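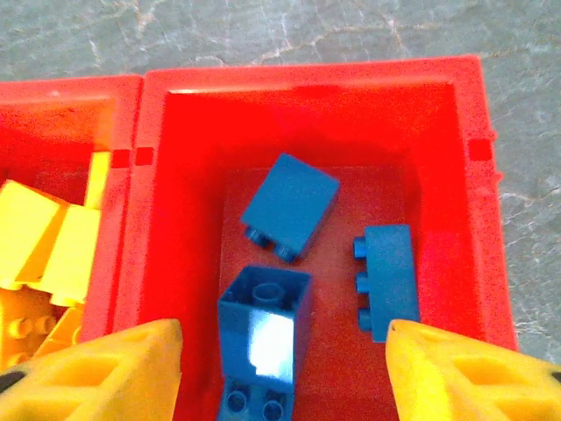
Fig. 2. Wrist view, block sorting: blue blocks in the main compartment, yellow in the one to its left.

Teleoperated demonstrations

The operator drives the arm from the wrist view only. Open the fingers before descending, and line them up with the flat sides of the block – studs give a poor grip. A block standing on end is taken across its narrow width.

One demonstration is one block moved. Record 12 per session and discard any with a regrasp. The Bettencourt set has 300 demonstrations and is used in Lab 2.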